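Wrist camera grasp detector loses the cloth at close range

Posted by Annunziata De Luca

I'm running the Drultidar grasp node on a laundry folding setup. From farther out it finds knit items fine. Once the gripper gets within 100 mm, the confidence drops and the arm backs off and tries again. I have it set to 20 retries and it uses all of them. Is this a planner setting or the detector?

Neno
Had this in November. Restart the camera driver.

Adeleke
It's the detector. It expects to see an outline, and at that distance the cloth fills the view and there isn't one. Raising the retries won't help. Freeze the last good grasp pose at 105 mm and go the last stretch on arm odometry. The parameter is hold_pose_below, and it is off by default. Also check your focus. Mine can't focus that close, so anything depending on edges gets noisy.

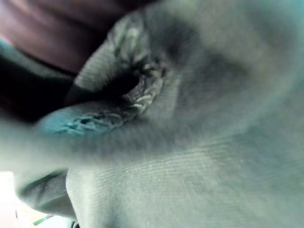
Wrist view, close in. Dark opening left of center, ribbed knit below.

Brenard
Agree with holding the pose. If you need the opening itself, say for turning things right side out, train a second model on close crops and switch over at the same distance. Blur the training set too. I average 2 frames before the switch.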